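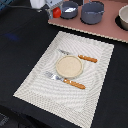 Gorkance Riding Center
Stable and arena inspection checklist, December round
Inspector: Funmilayo Odukoya
Accompanied by: Rhun Landeg (yard manager)
Start: 7:15 a.m., before morning turnout

Key: OK = no action. M = monitor until next round. A = action required, with name and deadline. N/A = not inspected or not in use.

Items are numbered as on the master sheet. Items 4 and 11 were removed from the master sheet when the old hay barn was taken down and the numbers have not been reused.

SECTION A. STALLS AND AISLES

1. Stall doors and latches: A
Top latch on stall 8 does not seat fully. The bolt travels but stops short of the keeper, and the door can be opened by pressure from inside. Door has dropped on its hinges. Horse moved to the end stall during the inspection. Landeg to rehang the door before the stall is used again. Kick bolts fitted to all lower doors and working.

2. Stall walls and kickboards: M
Two boards in the wash-side row are worn along the top edge from chewing. No splinters or exposed nails. Recheck next round.

3. Floor mats: OK
Mats butt together without gaps. Corner of the mat in the foaling stall was lifting at the last round and has since been trimmed and relaid.

5. Aisle clearance: A
Three wheelbarrows and a folded blanket rack stored in the main aisle, reducing the clear width at the tack room door. Aisle must be clear from end to end whenever horses are in. Barrows removed at once. The rack needs a permanent place. Tamuno to propose one.

6. Cross-ties: M
Panic snaps tested under load on both stations. All released. The left tie at station 2 has fraying at the stitched end. Serviceable today. Replace at next order, sooner if the stitching opens.

7. Lighting: OK
All fixtures caged. One tube flickering at the feed room end, replaced while we were present.

SECTION B. FIRE AND ELECTRICAL

8. Extinguishers: OK
Pressure in range, pins and seals in place, tags current. The unit by the office is partly hidden by the coat hooks. Please keep coats off the last hook.

9. Wiring and outlets: A
Extension cord in use for the water heater in the feed room. This was noted in the previous round. Heater is to be plugged directly into the wall outlet or taken out of use. The heater cord is long enough if the shelf is moved. Bako to move the shelf by Wednesday and send a photo.

10. Hay and bedding storage: OK
Temperature probe readings normal in all stacks. Stack is clear of the light fixtures. No smoking signs legible from both doors.

12. Evacuation halters: M
One halter and lead on each stall door, as required. Two are cob size on stalls holding full-size horses. Swap when the spare box is sorted.

Comment on section B: the evacuation plan on the office door still shows the hay barn. It should be redrawn. The assembly paddock is unchanged, so the plan can stay up in the meantime.

SECTION C. ARENAS AND FENCING

13. Indoor footing: M
Depth measured at the track, quarter line and center. Track is shallow on the long side opposite the gate, with material pushed up against the kickboards. Drag more often and pull the edge in by hand. Dust acceptable after watering.

14. Indoor kickboards and mirrors: OK
No projecting screws. Mirror brackets tight.

15. Outdoor arena: N/A
Surface frozen. Gate was chained and signed as closed.

16. Jump equipment: A
Safety cups checked on all standards. One pair of old steel cups found in use as back-rail cups on the oxer. Steel cups are not permitted there. Removed and handed to the office. Riquelme to go through the cup bin and take out any others. Poles sound except one with a split at the end, now marked for disposal.

17. Paddock fencing: M
300 feet of the north line walked on foot, remainder checked from the track. Electric tape live on test. Two insulators cracked near the water trough, tape still held clear of the post. Tape sags between those posts and will sag further with snow load.

18. Gates: OK
All swing clear of the ground and latch with one hand. The chain on the lower gate is stiff in cold weather but closes.

SECTION D. TACK AND RIDER EQUIPMENT

19. School saddles: A
Girth straps pulled by hand on every school saddle. Saddle 3 (brown, general purpose) has enlarged holes and a crack across the second strap on the near side. Withdrawn from use and tagged. Do not return it to the rack until the saddler has replaced the strap. Punching new holes is not a repair.

20. Stirrup bars and leathers: OK
Bars open on all school saddles. Leathers supple, stitching intact.

21. Loan helmets: M
Shells and harnesses checked. One helmet has no legible date label and has been set aside. If its date cannot be confirmed from the purchase file, it is to be discarded.

22. First aid, human and equine: OK
Both boxes sealed and in date. Vet and farrier numbers posted at the phone.

SUMMARY OF ACTIONS
Item 1: rehang door, stall 8. Landeg. Before stall is reused.
Item 5: permanent place for blanket rack. Tamuno. Before next round.
Item 9: heater off extension cord. Bako. Wednesday.
Item 16: clear steel cups from bin. Riquelme. Before the next jumping lesson.
Item 19: saddle 3 to saddler. Office. No date set, saddle stays out of use.

COMMENTS RECEIVED

R. Landeg: Door on 8 has been rehung with longer hinge bolts. Bolt now seats. Please look at it again before I put the gelding back.

F. Odukoya: Checked, bolt seats fully with the door under pressure. Item 1 closed.

T. Bako: Shelf moved, heater on the wall outlet, photo sent. The cord runs behind the feed bins and cannot be reached by a horse.

F. Odukoya: Item 9 closed. Put the extension cord in the workshop so it does not find its way back.

G. Riquelme: Found one more steel cup, single, no partner. Are steel cups allowed on front rails if the pin fits?

F. Odukoya: Front rail of a single vertical jumped from one direction only, yes under the current yard rules. I would still take them out. Mixed bins are how the pair ended up on the oxer.

D. Tamuno: Rack could go on the wall outside the wash stall. Needs two brackets. Waiting on a measurement of the door swing.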